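Gatberg Cell Users > Grippers and End Effectors > Peris two-finger drifting open after homing

tinsnips_ray
Started 2018-05-27
Our Peris gripper has developed opinions. It homes fine, reports fully open, and then the right finger sits wider than the left. The simulated cell has started doing it too, which I find insulting. Cell is a stock Gatberg with the Braneo controller, cycle counter at 2648 since the last grease. I've swapped the finger screws and re-homed until the night shift asked me to stop. Alarm log says 627 and nothing else.

mopbucket
627 is the Braneo way of saying "something happened." Check the finger seat for chips before you touch a single parameter. Ours had a curl of aluminum under one finger for most of November and we blamed the software the whole time.

tinsnips_ray
Seats are clean. I had both fingers off last night and wiped everything down, including parts of me.

gearlash
Then it's the offset. Open the tool file, zero both finger offsets, home it, save. Five minutes. You people love taking things apart.

mopbucket
Zeroing the offsets on a gripper with a worn rack just teaches it to be wrong with confidence. Put an indicator on each finger and push. If one moves and the other doesn't, no file is going to help you.

gearlash
I have run 3 of these for years on offsets alone.

mopbucket
And how are your parts?

gearlash
Within the customer's tolerance, which is generous.

hexkey_orphan
Ray, you said the sim does it too. A simulation doesn't get chips or worn racks. Is it reading the same tool file as the real one? Post a view from the wrist.

tinsnips_ray

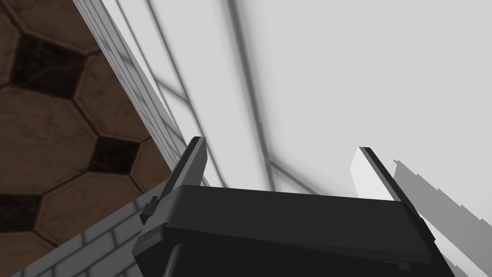

The sim loads whatever tool file the controller exported last, so yes, same file. I ran it with no part loaded, just homed and open. The right finger is the one with the bright outer edge, and it leans outward. Ezzat's setup sheet says both fingers should stand parallel at full open. Room is whatever came with the software, I did not pick the tile.

hexkey_orphan
Then you may have 2 problems, and one of them is in the file. Look for an angle value on the right finger. Ezzat's import tool likes to stick one there when you load a finger drawing that wasn't squared up first.

gearlash
So, the offset.

mopbucket
An angle isn't an offset. And he still has to put an indicator on the real one.

tinsnips_ray
There's an angle value in there. I didn't type it, and neither did anyone else on this shift, naturally. Setting it to zero and exporting again, then the indicator goes on before anything runs. Does anyone have the torque for the finger screws? My copy of the sheet has coffee over that line.

mopbucket
Depends which screws you swapped in. Read me the marking on the heads.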